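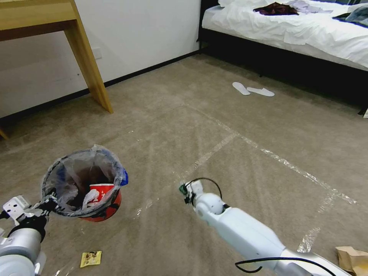 Papelera pequeña con bolsa transparente y un vaso de papel dentro.

Asunto: Re: [residuos-edificios] Contrato de recogida y vasos de papel

Hola a todos:

Gracias por el mensaje de ayer, que cito abajo en parte. Perdonen si alguna frase me sale un poco rígida, el español es mi tercera lengua y escribo despacio.

> En nuestro edificio seguimos con Drukia, que pasa a recoger dos
> veces por semana. El año pasado pagamos 3.882 euros y para el nuevo
> nos piden lo mismo con una recogida menos. ¿Alguien ha cambiado de
> empresa hace poco? Segunda pregunta: ¿en qué contenedor echan
> ustedes los vasos de café? Aquí cada planta tiene una teoría.

Empiezo por el dinero. Nosotros cambiamos en marzo a Irnevia y pagamos 3.050 euros al año por papel, envases y resto. La fracción orgánica va aparte, son 1.050 euros más, de modo que la suma completa es superior a la de ustedes. Les recomiendo preguntar si el precio de Drukia incluye la orgánica, porque en la oferta que nos hicieron a nosotros esto estaba escrito solamente en el anexo. También conviene mirar el plazo de preaviso. El nuestro era de 6 meses y casi lo perdimos.

Sobre los vasos, mi experiencia es la siguiente. El vaso de papel corriente lleva por dentro una capa fina de plástico, y por esta razón muchas plantas de papel no lo quieren. Irnevia nos pidió ponerlo en el resto. Sé que en otros municipios lo aceptan con los envases, así que la única respuesta segura la tiene quien recoge. Lo que sí es igual en todas partes: el vaso con restos de café estropea el papel limpio que tiene debajo, y entonces rechazan el contenedor entero. 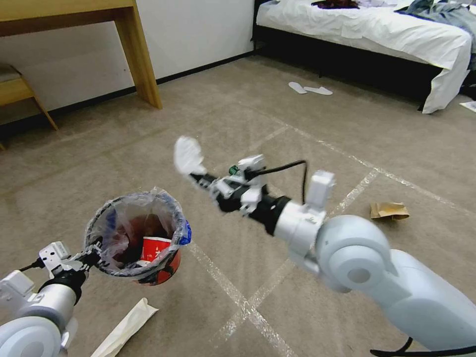 Nosotros quitamos las papeleras individuales de los despachos y dejamos una estación por planta, junto a la cocina. Hubo protestas durante dos semanas. Después la gente se acostumbró, aunque en la segunda planta todavía aparece alguna papelera debajo de una mesa – y prefiero no preguntar. Las bolsas las compramos transparentes. El personal de limpieza lo había pedido hacía tiempo, para ver el contenido antes de bajarlo al patio.

Un detalle que quizá les sirva: los carteles con mucho texto no funcionaron. Teníamos uno muy completo, traducido a tres idiomas, y yo mismo lo había corregido con mucho cuidado. Lo sustituimos por una hoja con cuatro dibujos y los errores bajaron. En el edificio Perkthorpe hicieron algo parecido, pero pegaron los dibujos en la tapa, y cuando la tapa está levantada no se ven. Mejor en la pared, a la altura de los ojos.

Me falta saber cómo tratan ustedes las cápsulas de café. Irnevia no las acepta en ninguna fracción y de momento las guardamos en una caja, que ya pesa bastante.

Puedo enviar una copia del contrato, sin los datos bancarios, a quien la pida por privado.

Un saludo cordial,
Administración del edificio Siriwardena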